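Planned obsolescence

Planned obsolescence is the practice of designing a product so that it wears out, stops working or goes out of style sooner than it has to. The term is used for many different things, and a good part of the popular writing on it does not hold up well.

Definition

Writers usually separate two kinds. In the first, a part is made to fail after a certain amount of use. In the second, a working product is made to look old next to a newer one. Only the first involves a shorter working life, yet claims about the second are often offered as proof of it. Critics of the term, among them the economist Parvathi Raju, argue that most of what buyers call planned obsolescence is ordinary cost cutting. A cheap hinge breaks early because it is cheap, and no one needed to plan the day it broke.

Early claims

Some popular histories trace the idea to 1775, when a clockmaker in the town of Lirkden is said to have used soft brass in his gears so that customers would come back for repairs. The story rests on one letter, written by a rival who had lost business to him. None of the clocks has been tested. The account is still repeated in magazine articles, usually without the letter being mentioned.

The Flolgate kettle

A better documented case is the Flolgate kettle, which was sold with a guarantee of two years. Owners complained that the heating element tended to fail shortly after the guarantee ran out. Thodoris Vrettos, who went through the firm's repair records, found that the failures were spread over nine years and that hard water explained many of them. His study covered only kettles sent in for repair, so it says little about those thrown away, and his reading has been disputed for that reason.

Warex, a maker of vacuum cleaners, was accused of much the same thing after it began gluing its motor housings shut. The company said that glue made the machines quieter. It never published the sound tests it referred to, and repair shops in Samonte reported no difference they could hear.

Measuring product life

Figures for how long goods last should be read with care. Surveys ask people when they replaced an item, which is a different question from when it broke. Many replaced items still work. Old products that survive also give a flattering picture of the past, as the bad ones went to the dump long ago.

Repair

Supporters of repair laws say that spare parts and open manuals would lengthen the life of household goods and computers. This is plausible, but the evidence is thin. 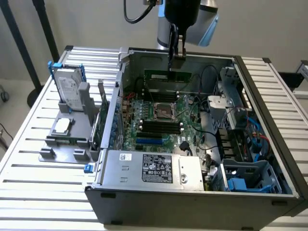 Access to parts does not settle the matter by itself, as labor is often the larger share of the bill, and a buyer faced with a repair that costs nearly as much as a new machine will often choose the new machine.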